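**Project report: trying out the Harnska two-arm starter kit**
Lizeth Arboleda, 25 September 2022

When our instructor, Wendy Dunmore, asked who would like to spend the term reviewing a kit instead of building something from nothing, I had my hand up before she finished the sentence (I have burned out enough motors on my own, thank you!). The kit is sold by a small company called Gakdale under the name Harnska, and the question I was given was a simple one: could a student with one programming class behind her get it picking up ordinary objects, and would it be worth the $3000 to the department?

## What you get for the money

The base package has two arms, two grippers, a wrist camera for each side and a printed manual that I grew quite fond of, even though the index is useless. Fingertips come in sets and the software is a download. There is a support line as well, and I called it more than I would like to admit. The person on the other end was patient with me every time, including the afternoon I had plugged the left arm into the port for the right one.

## Setting up

The manual promises you can go from box to first movement in 30 minutes. It took me most of a day, and I don't think I was being especially slow. The bolting down went fine. What ate the time was calibration, where you move each arm by hand through 15 positions and the software complains if you wobble. I wobbled a lot. By the second week I could get through it without a single complaint, and I was very proud of myself.

## Picking up a box

For the main exercise I chose a scuffed black box with a lavender label strip on top, set down at an angle on the white table. A box lying square to the arm is easy, and I wanted to see how the kit would manage with something a bit awkward.

The approach is the part I worked on longest. The two fingers have to come in open, one on each side of the box, and stay clear of it until they are told to close. My early attempts bumped the near corner and pushed the whole thing away across the table, so I ended up bringing the arm in more slowly and adding a pause before the grip.
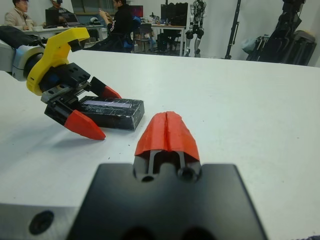 ## What I would tell the department

I would buy it, with 2 requests. The first is a spare set of fingertips from the start, so that a worn pair doesn't hold up a whole class. The second is that somebody should rewrite the calibration chapter in plain English, and I have already offered Ms. Dunmore my own notes, which run to more pages than the chapter does. I still haven't tried the mode where both arms lift one object together, and I'm hoping she will let me keep the kit a little longer so I can get to it.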